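Student Work > Social Work Practice > Term Reports

Respite Care for Foster Families in Urnby: Project Report

Our group spent the spring term looking at how foster families in Urnby find short-term respite care. Respite care means a licensed home takes a child for a night or a weekend so the foster parents can rest, travel or deal with an emergency. We wanted to know why families who qualify for it often don't use it.

We worked with the Raresley Family Center, which keeps a list of respite homes for Urnby and the Ullberg area. The center let us send a short survey through its February newsletter. The newsletter goes to almost 1,000 addresses, but most of those are donors and churches, so the number of foster parents who could answer was much smaller. We also held seven phone interviews with foster parents who agreed to talk after the survey closed.

The answer we heard most was that parents didn't know who to call. Several had been given a phone number during training and had lost it, or the number had changed. Others knew the process but thought three weeks of notice was too long. A parent caring for two brothers told us she had stopped asking after the boys were offered places in separate homes.

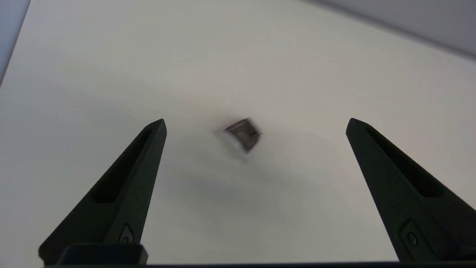

Cost came up less than we expected. In Ullberg the parents mostly worried about how a child would react to another strange house. Two of them said they would use respite if the child could meet the other family first, maybe over a meal.

Based on this, we wrote a one-page contact sheet and a form called "About Me" that goes with the child. It covers bedtime, foods, fears and school pickup. The Damasceno Fund paid for printing. The center is handing both out at orientation, but we ran out of term before we could follow up with anyone who received them.

The main weakness of the project is that we only reached parents already in touch with the center. We also had no Spanish version of the survey. A group taking this on next year should start the translation early and ask for interview times after 7 p.m., when younger children are in bed.

Contact the department office | Copyright the student authors | Back to top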